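The Long Way Down the Vellier

Every April, when the gates at the Sitovov dam open for the spring release, a loose group of paddlers puts in just below the spillway and spends six days going down to the sea. They call it the Run, though much of it is slow. The river is 306 kilometers long from the dam to the bar at its mouth, and on the flat middle stretch a loaded touring kayak makes walking pace if the wind is against it.

Janaka Abeysekara started the trip 18 years ago with two friends and a borrowed trailer. He was teaching evening roll classes in a swimming pool at the time and had noticed that most of his students never took a boat anywhere afterward. They learned to roll, bought a kayak, paddled it on the same lake twice a summer and sold it.

"They had the skills," he says. "They didn't have anywhere to go on a Saturday that felt worth loading the car for. So I picked the longest thing I could find that didn't have a waterfall in it."

This year there were 31 boats. Most were plastic sea kayaks between 14 and 17 feet, with a few open canoes and one homemade skin-on-frame boat belonging to Orvokki Räsänen, who is 71 and has done the trip eleven times. She sewed the skin herself over a winter and patches it with a two-part coating she carries in a coffee can. On the first morning she was on the water before most people had finished arguing about where to leave their cars.

The first day

The release makes the top section quick. Below the spillway the Vellier runs between rock walls for nine kilometers, and the water is brown, cold and pushy. None of the rapids is above Class II at normal spring levels, but the eddy lines are strong enough to tip a heavy boat, and each year a few people swim.

Abeysekara paddles at the back. Pranab Bhattacharjee, a bridge engineer who has been the lead boat for the past seven trips, stays in front and stops above each rapid until he can see the last paddle come around the bend. The two of them talk by VHF radio, mostly in short numbers. There is a rule that you do not pass the lead boat and you do not fall behind the sweep, and apart from that people go at their own speed.

Four people swam this time. The worst of it was at a left-hand bend called the Elbow, where a first-timer leaned away from a boulder, went over, and was carried along with his boat until Bhattacharjee got a line to him at the pool below. He was shivering hard and had lost a water bottle and a hat. He changed into dry clothes on a gravel bar, ate a chocolate bar and got back in.

Cold water is the part of the trip Abeysekara worries about most. Everyone must wear a drysuit or a full wetsuit until the end of day two, whatever the air temperature. He has turned people away at the launch for showing up in fleece and rain pants, including one man who had driven nine hours.

"He was mad about it," Abeysekara says. "He came back the next year with a drysuit."

Flat water

Past the town of Trultitz the valley opens and the current drops away. For two days the paddling is steady work past hayfields, gravel pits and the backs of small factories. This is where people tend to sort themselves into pairs and threes, matched by boat speed more than by friendship.

Jurgita Liepiņa paddles this stretch in a 17-foot boat with a rudder and has little patience for anyone who complains about it. She keeps the group's log, which now runs to two notebooks and covers every trip but the first. According to the log, 467 different people have done at least one day of the Run. The fastest boat through the flat section took nine hours and ten minutes. The slowest was a canoe with a family of four and a dog, and she did not write down the time for that one.

There is one portage, at the old mill weir at Pai. The carry is 600 meters along a farm lane with a gate at each end. Boats go on two-wheeled carts if their owners have brought them and on shoulders if they have not. A loaded sea kayak can weigh nearly as much as its paddler, and the usual method is to empty the hatches into big mesh bags, carry the boats in teams of four and go back for the gear. It takes the group most of an afternoon.

The weir looks harmless from upstream, a smooth line with a bit of mist over it. The hydraulic at its foot will hold a boat, and it will hold a person. A sign went up on the right bank a few years ago after the paddlers asked for one, and Bhattacharjee lands well above it all the same.

Getting to salt water

The tide reaches up the Vellier for 40 kilometers, and on the fifth day the schedule stops being about miles and starts being about the clock. Leave on the ebb and a tired paddler can cover the distance to the last camp by lunch. Leave two hours late and the same person will be looking at the same navigation marker for a very long time.

Sigita Rätsep handles the tide planning. She crews on pilot boats for a living and prints a one-page sheet for each paddler with departure times, the two safe landing spots and the radio channel for the harbor. She also gives a short talk on the shipping lane that everyone has to attend. The main points are that a coaster cannot stop for you, cannot turn for you and probably cannot see you — and that the group crosses the lane together, at a right angle, on her word.

The last six kilometers are across the estuary to the sand spit. In a west wind this is the hardest paddling of the trip, with short, steep waves where the ebb meets the swell over the bar. Two years ago the whole group sat on the beach for a day and a half waiting for it to settle, and some had to leave by road to get back to work. This year the wind was light, and all but two of the boats that started were there at the finish.

What it costs

The Run has no entry fee. People pay a share of the campsite bookings, the van fuel and the food for the two group meals, and bring the rest themselves. The organizers carry insurance through their home club. Replacing the club's rescue gear this year, with new throw lines, two radios and a first aid kit in a hard case, came to 3000 euros, most of it raised at a used-equipment sale over the winter.

Getting a place is simple but not automatic. New paddlers need to show a wet exit and an assisted rescue in deep water, and they need to have camped out of their boat at least once. Liepiņa runs a practice weekend on a reservoir for people who want to get both done at the same time. It fills quickly, and the next one begins October 19, 2024.

Abeysekara suggests that newcomers come for the first two days or the last two and leave the middle for another year. Räsänen disagrees. She thinks the flat water is where people learn to paddle, and she would have beginners start at Trultitz and skip the gorge until their forward stroke is worth looking at.

They have had this argument on the same gravel bar for several years. Both say they expect to have it again in the spring.

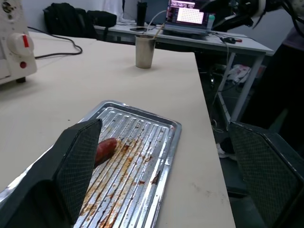

If you want to paddle it

The river is open to private groups all year, but the top section is usually too low by midsummer. Launch from the public ramp on the left bank below the dam, and check the release times posted at the gate before you unload. Parking there is limited to 24 hours, so plan a shuttle.

Camping is allowed at the marked sites only. Carry drinking water from Trultitz down, as there are no taps between the weir and the estuary. At Pai, land on the right bank above the sign and close both gates behind you.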